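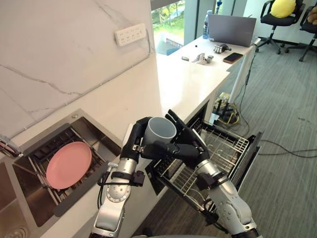 La conserverie de Zonville, côté quai

Patrimoine maritime | Récits d'ici

Je suis tombée sur Zonville à cause d'une étiquette de boîte de sardines, payée 3 euros dans un vide-grenier en août. Dessus, un nom que je ne connaissais pas, Fadow, et un petit phare bleu. Il ne m'en faut pas plus !

De l'usine Fadow, il reste la halle, deux pignons de brique et le quai, envahi de fenouil sauvage. À la grande époque, 200 ouvrières y travaillaient, et on appelait les femmes à la cloche dès que les bateaux rentraient - même à quatre heures du matin. La sardine n'attend pas. Le registre de paie, conservé à la mairie, note 2,000 caisses expédiées en une saison, presque toutes par le caboteur Sosa (j'ai passé une matinée entière à déchiffrer l'encre violette, un bonheur).

La concurrente, Adent, se trouvait à 20 minutes à pied, de l'autre côté de la cale. On y payait un peu mieux, paraît-il, mais on y chantait moins. J'aimerais bien retrouver les paroles de ces chansons. Si votre grand-mère en fredonnait une, écrivez-moi à la rédaction.

À lire aussi
- Les fours à goémon de la pointe
- Cartes postales : dater un timbre effacé
- Le dernier voyage du Sosa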